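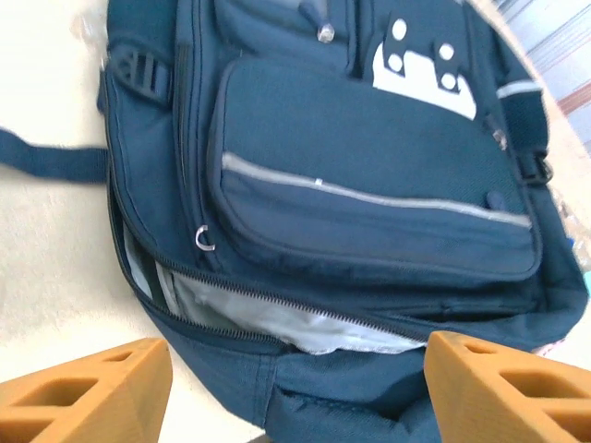

# Arer and Sorkitz agree to let the potatoes through

**Lornbridge, 19 March 2023**

The governments of Arer and Sorkitz signed an agreement this morning to reopen the rail crossing at Lornbridge to farm goods, 369 days after each side closed it in protest at the other side having closed it.

The text runs to 11 articles, four of which concern potatoes. It allows up to 50 goods wagons a day to cross in either direction, starting with seed potatoes, onions and animal feed. Timber, the cause of the quarrel, is mentioned once, in a footnote, where both parties "note its existence".

Signing took place in the reading room of the old customs house, which stands on the bridge itself and which both countries claim. Two tables had been brought in, one from each bank, and pushed together over the painted line. They turned out to be of different heights. The Arer delegation had the taller one and looked pleased about it for most of the ceremony.

"We have shown that neighbours can sit down and solve a problem," said Uldis Luik, the trade minister of Arer, who last spring described the same neighbours as "a toll booth with a flag".

His opposite number, Ettore Lombardi, told reporters that Sorkitz had always been in favour of open trade. Asked why in that case it had parked a locomotive across the track, he said the locomotive had been awaiting repair. He was asked for how long. He said it was a very thorough repair.

## What has been agreed

Under the deal, wagons will be checked once, at Lornbridge, by a joint team of inspectors. Until last year they were checked twice, a kilometre apart, by two teams who used different forms and did not share a telephone number. Papers stamped on one bank will now count on the other. Drivers have been asking for this for so long that several of those who first asked have retired.

The joint team will have a chief inspector from Arer in odd months and from Sorkitz in even ones. As the agreement takes effect at midnight tonight, Arer goes first. Officials from Sorkitz spent most of February trying to get the start put off until April, and officials from Arer spent it finding out why.

Duty on seed potatoes is suspended until the end of the planting season. The text doesn't say when the planting season ends. One article refers the matter to "the customary date", and another says that where custom differs, the two ministers will consult. Custom differs by three weeks, the Sorkitz side of the valley being higher and colder.

Feed and onions will pay the old rate. Apples, which were in the draft passed round on Thursday, have gone from the final version. Neither side would say who took them out, though growers in Arer were quick to offer a name.

## How it came to this

The crossing shut after Sorkitz put a charge on sawn timber coming over the bridge, saying that heavy loads were wearing out its half. Arer replied with a charge on empty wagons going back, on the grounds that they must be wearing it out as well. Within a week both had suspended traffic altogether, and the bridge has since had the lightest year of wear in its history.

Passengers were never affected, at least on paper. The twice-daily train kept running as far as the customs house, where people got off, walked to the other platform and got on another one. In January a shelter was put up for them. It covers the half of the walk that belongs to Arer.

Goods had to go the long way by road, over the pass when it was open and round the mountain when it wasn't. The haulage firm Žukauskas, which has yards on both banks, took on extra drivers and had what its owner describes as a very good year that he wouldn't wish on anyone.

"I'll lose money on this and I'm glad," said Indrek Žukauskas, who had come to watch from the public benches. "My drivers were doing a day and a half to get onions to a town they could see from the yard. You can't look a man in the eye and call that logistics."

He did add that the firm still had its lorries, should either government feel strongly about anything else.

## Waiting in the sidings

The first train is already loaded. It has been loaded since Wednesday, when the deal was first announced as finished, and stands outside Lornbridge with 600 tonnes of seed potatoes for the farms on the Sorkitz plain. Seed potatoes don't care for waiting. Growers say that another week in the sidings would have had them sprouting, at which point, under the rules of both countries, they might have counted as live plants and needed another agreement.

Khang Ung, who farms on the plain and speaks for the growers there, said his members had been buying seed from further off and paying a third more for it. Some had simply planted less.

"People keep asking if we're celebrating," he said. "I've got ground ready and nothing to put in it. I'll celebrate when there's a wagon at the station and the doors are open. I've been told 'by the weekend' since before Christmas, and they never once said which weekend."

He welcomed the single inspection, which he called common sense, and the planting season article, which he called something else.

Across the river the mood was a little lighter. The grain and feed store by the Arer platform stayed open through the morning and sold coffee to both delegations. It accepted both currencies, at a rate that appeared to have been worked out on the spot.

## Doubts

The agreement lasts for one year and renews itself unless one party objects in writing. An objection must be delivered by hand, at Lornbridge, during office hours. This was a Sorkitz proposal, and diplomats are said to be proud of it. The customs house keeps office hours on Tuesdays and Thursdays.

Margus Pärn, who ran the railway's freight office on the Arer side for many years and now writes a column on transport that ministers claim not to read, thinks the deal will hold until the timber season.

"Everything hard has been left out," he said. "They've agreed about potatoes, and there was never a row about potatoes. The charge on timber is still there. The charge on empty wagons is still there too, so work it out: fifty go over full tomorrow, and what do they come back as?"

The question was put to Mr Luik at the press conference. He said that the empty wagons would be dealt with "in the spirit of the agreement". Mr Lombardi agreed about the spirit. A member of the Arer staff was then seen going through the text quite fast with a pencil.

An hour later the two delegations put out a joint statement saying that a wagon which had been full on the way out would be regarded as full on the way home for a period of 30 days, without prejudice to either side's view on whether it had anything in it.

There is also the matter of the repairs. Both governments accept that the bridge needs new sleepers on the middle span, and both accept that the other should pay for them. Article 9 sets up a working group, which is to meet by the summer and report when it is ready. An earlier working group on the same span was set up before most of the present members of either government had been elected. Its last report recommended a working group.

## What happens next

The locomotive on the Sorkitz side was moved shortly after noon. It started first time.

Inspectors were due to spend the afternoon learning each other's forms, with a practice run on a single wagon this evening. The first full train is to cross at six tomorrow morning, and the two ministers have said they will be on the bridge to wave it through. They will be standing on opposite sides of the track, the railway said, for safety reasons.

Talks on timber are expected to open in the autumn. The venue hasn't been settled, though both sides have ruled out the reading room until something is done about the tables.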